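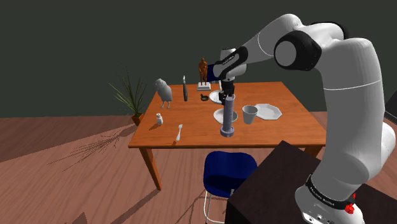
The table, from koubek_c's first post

Norard Home Boards > Furniture > Orange wood: sand it or live with it?

koubek_c wrote, Tuesday:
Inherited a rectangular table the color of canned yams. My wife wants it stripped. I want to eat dinner on it and be left alone. Is Kopecký gel stripper any good on old varnish?

pinefiend60 wrote:
It's good on old varnish, gloves, and the bottoms of shoes. Sand it. Start at 60 grit and don't get cute.

mebratg wrote:
Please do not start at 60 on a tabletop unless you want to spend September getting the scratches out. And what's wrong with orange? Orange is a color. People pay Zirkine good money for stain that looks like that.

pinefiend60 wrote:
People pay good money for cilantro too.

koubek_c wrote:
Closer look at the grain, with white dishes on it for contrast. The streaks are nicer than I remembered, which does not help my case for doing nothing. Or maybe it does.
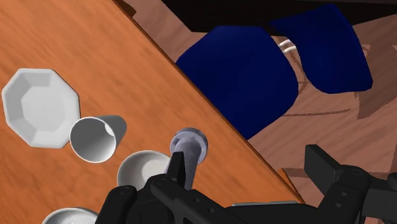
Re: Orange wood, the dish argument

mebratg wrote:
See, white on that is lovely. And an octagonal plate! Leave the table alone, buy a tablecloth for when your in-laws visit.

nastar_fan wrote:
Disagree with everybody. The floor is the problem. Brown floor, orange table — they're having an argument and you're eating in the middle of it. Get a rug.

koubek_c wrote:
I came here to avoid one project and now I have 2.

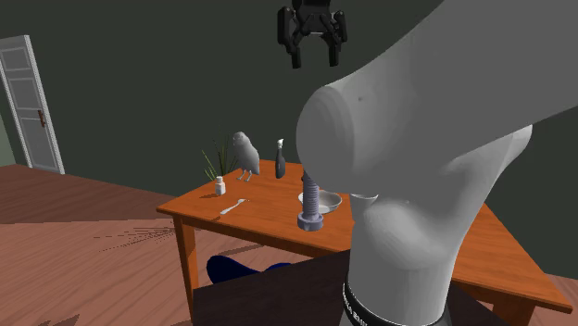
Last edited by koubek_c, 11:40 pm

Wall included this time, for the rug people. It's a dark green-gray and it stays. Stripper is going back to the store.
— Čestmír

pinefiend60 wrote:
Coward. Keep the receipt.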